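Pralley Neighbors Help Board
Home > Floors and Stairs > Carpet

Striped carpet next to a wooden step: which way do the stripes go, and what do I do at the edge?

Posted by gluedownregret, 16 May 2023
Views: 809

We have a room with a low wooden step structure along one side. It's light wood, it was here when we bought the place, and it is by a wide margin the best-looking thing in the house, which says something about the house. The floor around it is bare concrete with old glue on it in the shape of several previous people's decisions.

I want to put down gray striped carpet. My spouse wants to put down gray striped carpet. This is where agreement ends. I say the stripes should run alongside the step, so the line of the wood and the line of the carpet go the same way. My spouse says that if the step isn't dead straight to the wall, and it is not, every stripe will point this out to visitors for the rest of our lives.

So, which way? And what goes at the edge where carpet meets wood? The man at the carpet counter in Colbridge said "you just tuck it" and then walked off to look at a forklift. Tuck it into what? There is no gap. The wood goes straight down to the concrete.

I should add that the step gets sat on a lot, feet on the floor, so whatever happens at that edge will be scuffed daily by heels. Budget is $900 for everything, and I would love for some of that to still exist afterward.

Tiles or roll? I have laid vinyl once. It's under the carpet in another room now, where it can't hurt anyone.

14 people found this helpful

pile_driver_pete_not_my_name
Tiles. Get tiles. Run them whichever way you want, and if you hate it you can turn them. You can't turn a roll.

Replied to by gluedownregret: Thank you. That settles nothing at home but I appreciate the speed.

stairnose
I fitted carpet for 20 years, until my knees submitted their resignation, so here is the long version.

Your spouse is right. I'm sorry. Stripes parallel to a crooked edge show you the crookedness over the whole length, because the last stripe starts fat and ends thin. Turn them so they run into the step at a right angle and you lose nearly all of that. Each stripe just stops at the wood. The one at the far end stops a little sooner than the one at the near end, and the only person who will ever find out is the person who cut it.

Measure how bad it is before you have the argument again. Pull a string off the wall at both ends of the step. If the difference is under a quarter inch over the whole run, go parallel if you like and enjoy your victory. If it's more, go across.

Get the glue up first. Not every speck, but run a flat scraper over it until nothing catches. A ridge you can feel with your hand will be a ridge you can see by the end of the summer, and on a stripe it'll be a wobble.

Now the edge. "Tuck it" is what you say when there's tack strip. With roll carpet you'd nail the strip a finger's width off the wood and push the carpet down into the gap between, so the gap is something you make. With tiles you don't tuck anything. You butt them. Lay full tiles from the middle of the room outward, and leave the row against the step for last. Cut from the back, with a new blade, against a metal straightedge. Cut each one a hair big and press it in so it's snug against the wood.
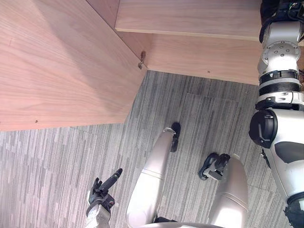
Heels are the real enemy there. People sitting on a low step stretch their legs out, pull them back in, and drag the edge of the carpet a little every time. So do 2 things. Put adhesive under the whole cut row, even if the rest of the floor is only tacked at the corners. And don't end up with a skinny strip along the wood. If your layout leaves you a sliver, shift everything over by half a tile before you start. Slivers lift. I've been called back for slivers more than for anything else in my working life, including the time with the fish tank.

Skip the metal trim. Somebody will sell it to you. Against light wood it looks like the entrance to a bank.

On price, I can't say without the size of the room, but buy one extra box and keep it in a closet. Striped tiles from a later batch never quite match, and you will spill something.

gluedownregret
Pulled the string. It's five eighths out. I have not yet told anyone in this house.

becerra_flooring_fan
We used Becerra tiles in ours, the ribbed kind, and they were fine. It's a rented room so we didn't glue. Cat moved two of them. Also does anyone know if Prikus is still open? Their phone just rings.

stairnose
Five eighths is plenty. Go across. You can tell your spouse it was the string's idea.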